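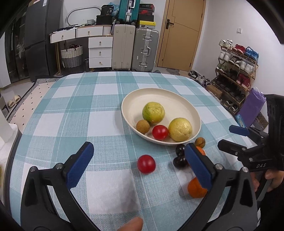 Cellside writes and maintains working rules for manipulation tasks carried out in ordinary rooms. Our subject is the part of automation that comes before the robot is switched on: how a task is set out, how it is carried out by hand, how it is recorded and when a recording should be thrown away. Most industrial standards assume a guarded cell, a fixed floor and parts of known size. A table with a checked cloth, a shallow bowl of fruit and a cherry tomato lying loose between two open finger pads meets none of those conditions, and it is the sort of work our rules are written for.

What we publish

Our main document is the Pistia code, now at issue 9. It has 105 clauses, each of which can be checked by a person standing beside the table. Clauses that could only be checked by asking the operator what he or she had meant to do were taken out at issue 6. A few points that new clients ask about:

Approach. Pads are to be fully open before they pass either side of an item. Opening during the descent is recorded as a fault.

Soft produce. Grip is to stop at first firm contact. Tomatoes, grapes and peeled fruit are handled under the same clause. Citrus has its own.

Two grippers. Where two hand-held grippers share a table, one holds clear at the side while the other is closing on an item, unless the task sheet calls for both.

Surroundings. Furniture, shoes, bags and so on are left as found. The floor where the operator stands must be clear -- this is the only tidying the code asks for.

Jarman is the companion checklist for site visits. It fits on two sides of paper and is meant to be filled in with a pencil.

Who we are

Mirela Queiroz edits the code and has the final say on wording. Wilson Apaza is responsible for site visits and for training assessors. Kátia Evangelista keeps the fault register, which held 973 entries at the last issue. Requests for interpretation go to Silvana Brandão, who replies in writing -- we do not give rulings by telephone.

Revision

The code is reviewed each November. Comments should quote the clause number and describe the task, the item handled and the fault observed. Issue 8 remains valid for work already under way. The older Demura notes are withdrawn and should not be cited in new task sheets.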